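分类：杂物与房间 / 图集 / 收纳

646室的东西，和它们的位置

整理一间公用的屋子，和整理自己家有个很大的区别：在家里你知道该怪谁。646室大家都在用，于是每样东西都像是自己走进来的，走累了，就地坐下，再也没起来过。

从去年入冬开始，我陆陆续续给屋里的东西记条目，原意是贴在门口，方便认领。认领的人很少，条目倒攒了一堆，索性排成一页，每样配一两句话。话有长有短，看我当时和那件东西的关系怎么样。页面第一版整理于2018年1月7日，后来又补过几句，没有另外标出。

顺序大致是从门口走到里面，中间绕了一点路，因为屋里本来就得绕路。

门后的挂钩

上面挂着一把伞、一条围巾和另一把伞。第一把伞是坏的，第二把伞更坏，但是下雨天两把都会被借走，还会被还回来。我对同事们的诚信从此没有怀疑过，只怀疑他们的判断力。

围巾是灰色的，起球。有人说是前一批租户留下的，那它的资历比我们都老，应该轮到它来清点我们。

鞋架

买的时候说明书上写着适合小户型，我理解为适合没有鞋的户型。放两双靴子就满了，第三双会把前两双挤下去，有一种朴素的公平。

Westport牌的纸箱刀

全屋唯一一件永远找得到的工具，原因是它被一根绳子拴在柜腿上。绳子的长度刚好够不着任何需要拆的箱子，所以大家把箱子搬到它那里去拆，拆完，箱子就留在那里了。后面还会讲到箱子。

玻璃罐

罐子里是螺丝、垫片、一枚外国硬币和半块橡皮。我倒出来过一次，想分个类，分到一半有人喊吃饭，回来以后发现自己分的标准已经忘了，于是按“看着顺眼”和“看着不顺眼”装了回去。不顺眼的在下面。

标签机

Plernus的，打出来的字很端正，比我们这些人都端正。刚买回来那个礼拜，屋里什么都贴了标签，包括标签机自己，它背后贴着“标签机”。热潮过后，色带用完，换一卷要30元，于是文明就停在了那个礼拜。

现在你还可以看见一个抽屉上写着“电池（新）”。里面是电池。

抽屉，电池（新）下面那个

没有标签。按道理应该是“电池（旧）”，打开是茶包。有人把两件事接在一起想过，没有想通，就泡了一杯。

桌上的绿植

叫什么名字我不知道，叶子厚，很能忍。冬天靠窗冷，搬到里面；里面太暗，又搬回窗边。它这一年走的路可能比我多。浇水靠自觉，也就是说，要么两天没人浇，要么一天里浇了四回。

挂钟

快。快多少说不好，每次问都有不同的答案。下午开会的人嫌它快，下班的人觉得它挺准的。

Gwenllian Rowlands的马克杯

杯底有一圈洗不掉的茶渍，她说那是年轮。她二月要搬去另一层楼，这只杯子是她唯一明确表示要带走的东西，剩下的她一挥手，说“你们看着办”。我后来统计她留下的物品，列到订书机的时候就停了，感觉再列下去会伤感情。

订书机

承上。能订两页，订三页就开始讲条件。

杂志

《Leltden》一共三十来本里缺了好多期，缺的恰好都是有人推荐过的。剩下的那些谁也不看，可是一提要扔，立刻有人坐下来认真翻，翻完说写得不错，放回去，下次再说。

这是我见过最有效的自我保护：平时不吭声，到了关键时刻变得好看。

折叠梯

打开需要两个人，收起来需要三个人和一点运气。它大部分时间靠墙站着，上面搭外套。如果把屋里所有东西按实际用途重新命名，它该叫衣架，衣架该叫晾抹布的，晾抹布的地方该叫水池。

抹布

我不想谈抹布。

Lebrun台灯

灯臂很漂亮，可以调成许多角度，松手以后会自己选一个。跟它商量过，垫过纸片，拧过螺丝，最后我们接受了它的意见，把椅子挪过去迁就光。来访的人常夸这个角落布置得有心思。

垃圾桶，大

给大件用的。目前装着一只小垃圾桶。

垃圾桶，小

见上。

白板

右下角写着“勿擦”，圈了两道。“勿擦”两个字保护的那块内容早被袖子蹭没了，剩下“勿擦”本身，精神抖擞，谁也不敢碰。

钥匙串

挂在白板边上。能打开的柜子都不锁，锁着的柜子一把也打不开。153号柜的钥匙据说在Gwenllian那里，她据说给了别人，别人据说以为是纪念品。柜子里有什么，现在有好几种说法，其中一种是备用钥匙。

窗台

规定不放东西。放着的有：规定。那张纸打印得很清楚，用一块石头压着，石头旁边有一个橘子。

微波炉

转盘不转了，所以热饭要分四次，每次手动转一个方向。有人把这叫仪式，我把这叫凉了半边的饭。炉门上贴过一张纸条，写着“请随手清洁”，纸条后来热化了一个角，也没有人清洁它。

电线与插线板

一条白色的插线板，几根黑线。屋里所有的线都有一个共同的愿望，就是见见别的线。晚上走的时候捋得笔直，早上来它们已经抱在一起。我买过扎带、理线夹、魔术贴，这些东西后来也缠在线里面，成了线的朋友。

地面是灰的，线是黑的，按理说很显眼，可是脚不看地。后来地上贴了些白胶带。关于这些胶带表示“请从这里走”还是“请别从这里走”，曾经有过讨论，讨论的人站在胶带上。

架子

白色的，盒子放在上面，有红的，有棕的。红盒子看着重要，所以重要的东西都不敢往里放，怕别人也觉得重要，拿去保管。棕盒子什么都装。

上架的规矩是重的在下、轻的在上，但大家放东西的时候手里通常还端着别的，于是执行成了：近的在近处。

蓝椅子

屋里的椅子各有脾气，蓝的那把算随和。坐下去没有声音，站起来也没有声音，所以常被当成没人坐，也常被当成有人坐。我有一阵子总觉得它在换位置，后来发现是我在换。

桌子，白的，方的

说是桌子，我更愿意称之为候车室。东西到了这里都说自己马上走。桌面上用黑胶带贴了一圈长方形的边线，中间偏左还有两个叠在一起的小方框。有了边线以后，乱也乱得有了范围，看上去像是批准过的。

纸箱站在桌子里侧，盖子掀着，盖沿上有两个半圆的缺口，我至今觉得像一双眯着的眼睛，在看我们往里放什么。旁边有一只浅绿的半透明杯子，右边躺着一只白色遥控器。我的主张一向是：进了箱子才算收好，放在箱子旁边只能算表达了意愿。可惜表达意愿比较省力，大多数东西就停在这一步。

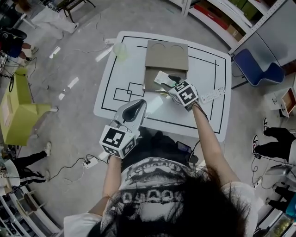 而停在这一步的东西，日子一长会取得某种居留权。你先是绕着它擦桌子，后来擦桌子的路线就按它来定，再后来有人把它挪开，你会觉得桌子空得不对劲，到处问谁动了。我就问过，问得理直气壮，问完想起来那件东西是我自己写在清单上要收走的。

清单

说到清单。第一版写得很有志气，按房间分区，再按大小，再按用途，用途里还有“待定”一项。第二版只剩“待定”。第三版用来垫Lebrun台灯了，尺寸合适，前面提到的纸片就是它。

遥控器，泛指

我认为一间屋子里遥控器的数目，永远比能被遥控的东西多一个。多出来的那个不能扔，它可能属于某样还没被发现的电器。我试过对着房间里各个方向按，什么也没发生，但那天晚些时候走廊的灯灭了，我不下结论。

杯子，泛指

杯子有主人的时候脏得慢，没有主人的时候脏得快，大家都觉得自己只用了一下。Gwenllian主张每人在杯底写名字，写了，用的是水性笔。

纸箱，泛指

前面答应过要讲。纸箱的问题在于它们太有用了。要扔的那天总会有人抱住一只说这个尺寸难得，然后把它放到另一只同样难得的箱子里面。套到最后最外头那只很大，很结实，占地方，装的全是纸箱。

我拆过一回，一层一层往里拆，最里面是一只小盒子，手感有点分量，当时心跳得厉害。打开是扎带。原来买的那些扎带在这里。

胶带

黑的一卷，白的一卷，透明的一卷找不到头。找透明胶带的头是我们这里唯一能让大家围到一起的活动，年终聚餐都没来这么齐。找到以后一定要折一个小角，折角的人会得到一阵短暂的尊敬，然后下一个用的人把小角撕了。

沙发

很短，躺下去要在头和脚之间做选择。靠垫原来是一对，现在是一个，另一个在椅子上给腰用，腰的主人说过几天就还。坐垫缝里摸出过笔、糖纸、一张过期的电影票，还有一支笔的笔帽，和那支笔不是一家的。

笔筒

写得出来的笔在笔筒里待不过一个上午。留下的这些经过了自然淘汰，个个身体健康，只是不出水。

冰箱上的磁铁

吸着外卖单，外卖单上的店已经搬了。电话还打得通，接电话的人态度很好，每次都陪我们回忆一下那家店的牛肉面。

冰箱里

这一格的照片我撤掉了，酸奶的主人提了意见。

门口，出去的方向

东西要出门比进门难得多。进门的时候什么手续也没有，出门要问这个是谁的、那个还要不要、你确定吗、先放着吧。“先放着吧”这句话如果收费，我们早就换了大一点的屋子，再把它放满。

目前门口等着出去的有：一只空相框，一个缺了盖的饭盒，以及Gwenllian的订书机，二月她要是不来拿，就算我们的了。坏伞本来也在这一堆里，昨天下雨，又被借走了。

页面有更正的话直接写在门口那张纸上，笔请自带。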